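Stondwood Community Boards > House and Garage > Old door hardware, clean it or leave it?

dovetail_dan
May 11, 2019
We closed on our place in February and I'm finally getting to the doors. It's a 1920s house, and whoever owned it before us painted everything. Hinges, knobs, plates, all of it. I've stripped the first 5 doors in the slow cooker (an old one, nobody eats out of it anymore, relax) and underneath there's this dark uneven finish that I kind of love. My wife wants it shiny. Who's right?

porchlight_patty
Your wife, sorry! I did our whole upstairs with fine steel wool and paste wax and the hall looks twice as bright. Dark hardware on dark doors just disappears.

Nurmi
Please don't buff it. Once you take an old finish off, it's gone, and you end up with bare metal you have to baby forever. I warmed mine with a hair dryer, rubbed in a thin coat of clear wax and left the blotches where they were. My aunt Irja Seppälä did her farmhouse doors that way before I was born and they still look great.

porchlight_patty
Okay but "blotches" is kind of my point. Some of us don't want a house that looks like it needs a wipe down.

gasketcase
Depends what's under there. Try a magnet first. If it grabs, you've probably got plated steel, and polishing can go right through the plating. Ask me how I know. I wrecked 8 hinges in one afternoon and ended up paying Gorance $259 to replate them.

dovetail_dan
Ouch. Magnet grabs on the knob plates, doesn't grab on the hinges. So maybe two different answers in the same door, great.

Nurmi
That's pretty normal in houses that age. Leave the plates, do what you want with the hinges, everybody stays married.

hallway_bjartur
Can I hijack this for a sec? (Bjartur Þórarinsdóttir, I'm the one who posted about the sticking pantry door.) What are people doing for screws? Half of mine are stripped and the new ones from the hardware store are way too bright next to the old metal.

gasketcase
Vinegar overnight takes the zinc off, then rinse and dry them really well and wax them. Get slotted ones if you care about the period look. And check the head shape! If the hole is countersunk you need a flat head or it'll stick up and catch your sleeve every single time you walk by.

porchlight_patty
Or buy the pre-aged ones from the salvage yard in Wotstead. They must have 3,000 of them in coffee cans. Wear gloves and bring patience.

hallway_bjartur
Salvage yard it is, thanks both. The mottled look is growing on me, I have to say. Greenish gray over black, with a bit of pale metal around the screw holes, I wouldn't touch that.
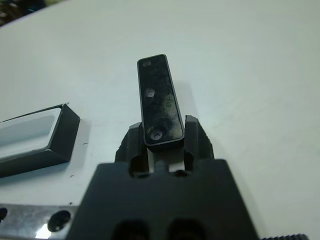
More threads in House and Garage

Pantry door sticks only when it rains
Best putty knife for window glazing?
Slow cooker paint stripping, how long is too long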